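When the Arm Does Not Let Go: An Integrator on the Nenthorpe Grip Fault

September 4, 2022

The arm at the Nenthorpe site handles soft goods and light packaging, sorting mixed items from a work surface into bins. In June it failed in a way its safety plan had not covered. A film bag was caught in the fingers, the controller recorded the grip as open, and the arm made its next move at full speed with the bag still attached. An operator reaching for the bin was struck on the forearm by the trailing end. There was no injury. The cell was shut down for 9 days.

The controls engineer who led the review agreed to go through the findings on the condition that the interview stay on the machine and off the staff. The engineer has worked on the installation since it was commissioned.

"The arm did what it was told," the engineer said. "The problem was in what it believed about its own hand."

The gripper is a two-finger unit driven by a single motor. Finger position is read at the motor shaft, upstream of the linkage. When the open command goes out, the shaft turns, the encoder reports the expected count, and the software marks the hand as empty. In the June event a fold of film had worked its way into the joint behind the fingertip. The fingers opened to the correct width. The film stayed where it was.

"You have a position reading and you treat it as an object reading," the engineer said. "With a box that works. A box falls. Film doesn't have to fall. It can hang on a screw head."

Asked why the motor current gave no warning, the engineer said that current was monitored only while closing. Opening against a thin sheet takes so little extra effort that the difference is lost in friction. The team later plotted 200 opening cycles with film in the joint against the same number without it, and the two sets of curves overlapped for most of their length.

The wrist camera was the next question. It looks down past the fingertips and is used to choose a grasp point. At the time of the fault it was not used to check a release.

"People assume that if there is a camera on the wrist, something is looking through it all the time," the engineer said. "It was looking when we asked it to look. We asked before the pick. We did not ask after."

Adding a check after release proved harder than expected. During a fast move the view smears and most of the edges in it are lost. The fingertip stays sharp, as it travels with the camera, but pale folded material passing near it turns into bands of light and shadow. From a single image of that kind, the engineer said, software cannot say whether the material is held, touching, or lying somewhere behind the tip.

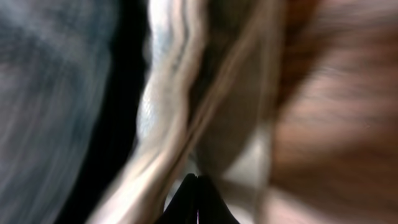 What the logs showed

The review team went back through the logs and found 121 cycles in which the weight reading at the wrist had failed to return to its starting value after a release. None had raised an alarm. The limit had been set with heavier items in mind, and a film bag weighs less than the normal drift of the sensor over a shift.

"So it was there in the data, in a weak form," the engineer said. "I would not say we ignored it. We had set the threshold where we could live with the false stops. Then the product mix changed and the threshold did not."

The change in product mix came when the site began taking goods in Zomia film bags in place of cartons. The risk assessment listed the new bag as a change of packaging. It did not list it as a change of hazard. In the engineer's view that was the root cause, and the encoder was a contributing factor.

The repair has 2 parts. The first is mechanical. The joint behind each fingertip now has a cover made by Gandetti, which closes most of the gap where film can enter. The second is in the program. After each release the arm backs off a short distance, stops until vibration settles, and takes a still view of the fingertips. If that view does not match a stored view of the empty hand, the arm holds position and calls the operator.

The stop adds time to every cycle, and the site asked whether it could be shortened. The engineer refused. "If you shorten it you get a smeared picture, and then you have paid for a check that can't check anything. I would sooner they ran fewer picks."

The speed limit near the bin was also lowered, and a light curtain now covers the side where the operator was standing. Before June that side was guarded only by a floor marking.

Some questions remain open. The covers wear, and no replacement interval has been set. Clear film against a light background is still missed in tests more often than the engineer would like. A Zoubi contact sensor that fits inside the fingertip is on trial at a second cell, but it has not been approved for use as a safety device and the engineer does not expect it to be.

Asked what other sites with similar hands should do first, the engineer said to tape a strip of film into the joint, command the hand open, and read what the controller reports. "It takes a few minutes. Do it with the arm locked out."

Comments (4)

gripline: We had the same thing with stretch wrap. Encoder said open, wrap said otherwise. Our covers lasted less than a month before the edges curled.

pallet_dan: Was the weight sensor zeroed before each pick or only at startup? Makes a big difference on drift and the article doesn't say.

m_foss: A floor marking is not a guard. I don't care how slow the arm is.

gripline: @pallet_dan ours was startup only. Zeroing before each pick helped, but if something is already hanging on the hand you zero that out too.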